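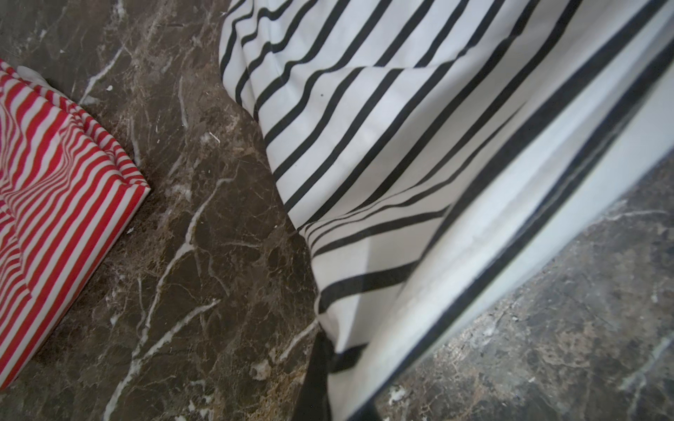 iulian_husar
Abro hilo porque en marzo cambié de detergente y de rutina y sigo con la misma duda: ¿lavar las rayas rojas y blancas a 30 o en frío? Tengo varias prendas así y el blanco se me va quedando rosa con los meses. Uso Flosley líquido, media dosis, centrifugado bajo. Hasta ahora separaba solo por «claros» y «oscuros», y con las rayas no sé en qué montón ponerlas. Lo de rayas rojas y blancas que está doblado a la izquierda, sobre el mármol, es el tipo de tela del que hablo, y la tela grande de rayas blancas y negras es la otra mitad del problema. ¿Las lavaríais juntas?

mawuli.b
Juntas no. El negro también suelta tinte, menos que el rojo pero suelta. Yo hago una colada solo de rojos cada dos semanas, en frío, y saco la ropa en cuanto termina el programa. Lo peor es dejarla mojada dentro del tambor.

Seo-ah Yeo
Discrepo en parte. Una prenda que lleva 50 lavados ya no destiñe casi nada. Las nuevas sí van aparte, tres o cuatro veces. Después yo mezclo todo a 30 con una toallita atrapacolor de Costwood y no he tenido disgustos.

matus_m
Las toallitas son tirar el dinero. Las usé un año entero y salían grises siempre, lavara lo que lavara.

Seo-ah Yeo
Si salen grises es que recogen algo, digo yo.

matus_m
O suciedad. Prueba una con sábanas blancas y me cuentas. 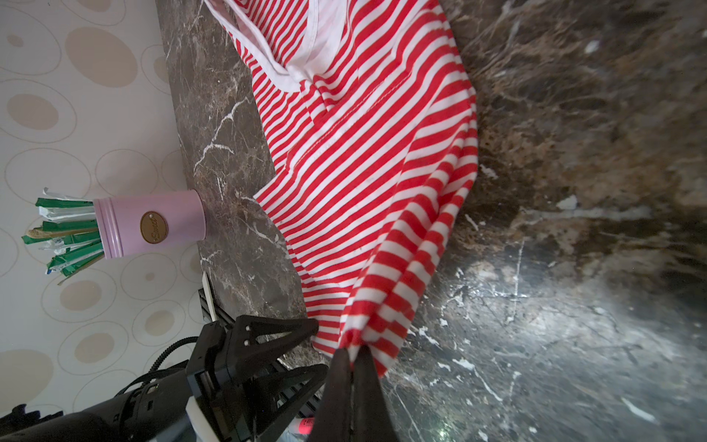
yunara
Trabajé 19 años en una tintorería y el vinagre no fija el color, lo digo porque siempre sale en estos hilos. Los tintes de fábrica ya vienen fijados o no vienen. Lo que ayuda es agua fría, carga pequeña y secado rápido en plano o colgado del revés. Mirad siempre primero el cuello, que es donde antes se nota. En la prenda roja y blanca de la foto el ribete blanco del cuello tiene un tono algo rosado, muy leve. Si en una prenda vuestra eso es tinte, se prueba con percarbonato en agua templada, una hora, vigilando el rojo — y nunca lejía.

iulian_husar
Gracias, Yu-na. ¿El percarbonato sirve si la prenda ya ha pasado por la secadora?

yunara
Cuesta más. El calor asienta la mancha. Puedes repetir el remojo dos veces, a la tercera lo dejaría.

mawuli.b
Yo con el de Lultico perdí una camiseta, se comió el rojo por un lado. Probad antes en una costura de dentro.

yunara
¿Lo disolviste antes de meter la prenda? El polvo sin disolver hace justo eso.

mawuli.b
No, lo eché encima.

matus_m
Entonces en frío y sin toallitas. A ver qué opina el resto sobre la media dosis de detergente, que a mí me parece poca con agua dura.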